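How Does a Story Become a Book?

When you take a book off the shelf, it looks like one solid thing. It is really a lot of paper, some glue or thread, and a cover. Most of the work happens before any of those meet.

First, somebody writes the story. This is called a manuscript. It might be typed on a computer or written by hand in a notebook. Many writers change their manuscript several times before they show it to anyone.

Next, the manuscript goes to an editor. An editor reads every page and looks for parts that are confusing or too long. The editor sends notes back to the writer, and the writer makes changes. One picture book from Biltel Press went back and forth 6 times.

After that, a designer chooses the letters, called type, and decides how wide the margins should be. If there are drawings, the designer fits them around the words.
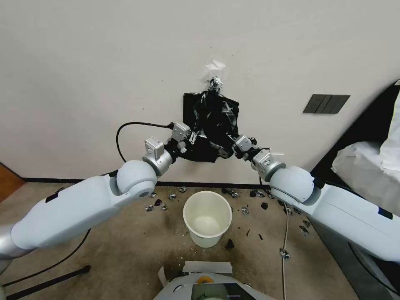

Two robot arms holding a black trash bag.

Then it is time to print. A big press does not print one page at a time. It prints many pages on one huge sheet, and some of them are upside down! When the sheet is folded, all the pages land in the right order. A folded sheet is called a signature.

The signatures are stacked up and joined along one side – this side becomes the spine. Paperbacks are usually glued. Many hardcover books are sewn with thread first, so they open flatter and last longer. Last of all, the edges are trimmed and the cover goes on.

The print shop in Lorkencombe made 690 copies of a book about owls in August. Each copy had 53 numbered pages, plus a few with no number at all.

Try it yourself

Fold a sheet of paper in half, then in half again. Number the pages from 1 to 8 without cutting anything. Now unfold it. Which numbers are upside down?

Words to know

Manuscript: a story before it is printed
Signature: a folded sheet of pages
Spine: the side of a book where the pages are joined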